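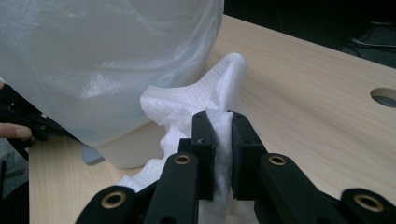
Paper towel is for spills and plastic bags are for bins, according to one tenant at the Vestov building, who put the view in writing on the kitchen whiteboard and underlined it. Anybody using either one to pack a bowl, the note went on, could explain themselves to whoever next had a spill.

The note lasted until lunch. By then a second hand had added that a bowl wrapped in newspaper arrives looking like it has read the newspaper, and a third had asked who took the good marker.

So began moving month at Vestov, where the shared kitchen on the second floor is being emptied ahead of new cupboards in August. Four firms use the room. Between them they have until the end of the month to wrap, box, label and carry downstairs everything in it that can break, and to reach some kind of agreement about the things that probably should have broken years ago.

The building's management sent around a one-page guide. It recommends a layer of paper towel against the dish, a plastic bag over the top, and a box with no room left in it for anything to slide. The guide is sensible and is written in a friendly tone, and it has caused more discussion than the rent increase.

Supporters of the method point out that paper towel leaves no ink, so nothing has to be washed twice. The embossed sort is preferred, on the theory that the little raised pattern gives some cushioning. Opponents say the theory was thought up by somebody who had already bought the embossed sort. The carton in the storeroom held 105 rolls when the job began, which is a lot of paper towel by any normal standard and was described in the guide as "a modest supply."

Xiong, the bookkeeping firm at the east end of the hall, has taken the guide to heart. Its staff tear off two sheets per mug and three per bowl, crumple them first and then flatten them out again, which they say makes the paper softer. Their boxes are labelled on the top and on two sides. One is labelled "Lids (no known bottoms)," and has been admired by people from other floors.

Premon, across the hall, favours speed. Its people pack for 15 minutes at the end of the day and stop when the time is up, whatever they happen to be holding. The result is a number of boxes that are full to the brim and a number that contain one saucer. Asked by a neighbour whether a saucer needed its own box, a Premon employee replied that it had one now.

The third firm has announced that it owns nothing in the kitchen and has never owned anything in the kitchen. This came as news to the fourth, which has been washing its colander.

Plastic bags have been a separate quarrel. The guide calls for a bag over each wrapped item, loosely, so that dust stays out during the work. Several tenants had been saving bags under the sink for exactly this sort of occasion, and were pleased to be proven right after so long. Others felt that a bag drawer that takes two hands to close is a problem and should not be rewarded. A count of the bags was proposed and then dropped when it was realized that somebody would have to do it. The popular estimate is 1000.

There has been some trouble with the bags in practice. They cling to the dish, they cling to the towel, and in dry weather they cling to the packer. One method doing the rounds is to set the bowl down, drop the bag over it like a cloth over a birdcage, and tuck the loose film underneath afterward. It takes longer, and the finished item looks as if it is attending a costume party as a ghost, but it can be managed without swearing.

Workspace has been the other sore point. Packing is being done on the tables, which have pale wood tops and the usual round holes for cables, there being very few other flat surfaces left once the counters are covered in boxes. The holes have turned out to be the right size for losing a teaspoon. A reminder has been posted asking people to look underneath before reporting cutlery as stolen. It was posted after two reports of stolen cutlery.

The new cupboards come from Zoltar, a cabinet shop that has done two other floors in the building, and will have doors that close by themselves. Tenants on those floors speak well of them, although one said that it takes the satisfaction out of an argument. The old cupboards, which have been painted so many times that the shelves no longer come out, will go to whoever can get them off the wall.

Until the work is finished, tea will be made in the hallway, at a folding table next to the elevator. One kettle has been approved. Each tenant may keep a single mug out of the boxes, and should wash it and take it back to the office at night. Mugs left on the folding table after six o'clock will be treated as packed. A request to keep out a second mug, for guests, is being looked at.

The same one-page guide covers the unpacking, though only in its final line, which says to do everything above in the opposite order. It asks that used paper towel be kept in a clean bag and put out for wiping down the new shelves, a suggestion that satisfied the author of the whiteboard note so completely that the note was erased and replaced with the word "Fine."

The marker is still missing. Tenants who find it in a box are asked to leave it on the ledge and say nothing more about it.

Boxes go downstairs by the freight elevator between seven and nine in the morning. Anything heavy should be packed low, anything fragile should be marked on the side that faces out, and the colander is to stay upstairs until its ownership has been settled.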